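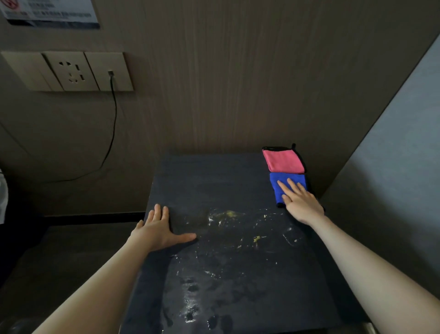

Crumbs, two folded cloths and a pair of hands: wiping down is one of the chores covered by the new guide.

Home | News | Business | Technology | Events | Contact
Search this site Go

Malladstead gets its first rulebook for teaching robots to clean

July 17, 2026

Print this story | E-mail this story

Household robots learn a lot from watching people do chores, and now a Malladstead group has written down how those chores ought to be filmed. Dromau released its good practice guide for cleaning demonstrations this week, and it's a terrific read, even if you've never owned anything smarter than a toaster!

The guide covers 200 everyday tasks and is built on 2,000 recordings made in bedrooms, kitchens and hallways. It has 4 chapters: consent, room setup, hand movements and record keeping. Lead author Soon-im Seo wanted it short enough to read over lunch, and she got her wish.

"People were all doing this their own way," Seo said. "One person folds the cloth, another bunches it up, and then we wonder why the robot is confused."
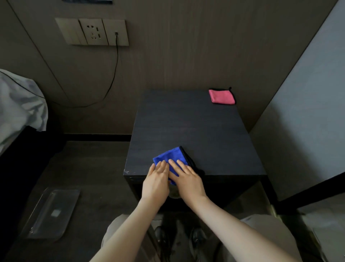 Hand movements get the longest chapter, and it's the most fun. Demonstrators are asked to work at their normal speed, keep both hands in view and leave the room looking lived in. A rumpled sheet on the bed next to the nightstand is fine. So is a cable drooping down the wall, as long as it's written in the room notes. Cloths should be folded before they touch the surface, with the pink one and the blue one logged separately so a reviewer can tell which was used where.

The consent rules are just as plain. Anyone whose home or hands are recorded gets a one-page form in their own language, and can ask for a recording to be deleted later.

Johannes Motaung of Vallon, which tested an early draft, said his team took to it right away (they've already taped the hand movement page to the door). Reviewers there now check each recording against the same list before it goes any further.

Dromau is taking comments through the end of July. A chapter on dishes is next, and Seo is already collecting suggestions for it.

Print this story | E-mail this story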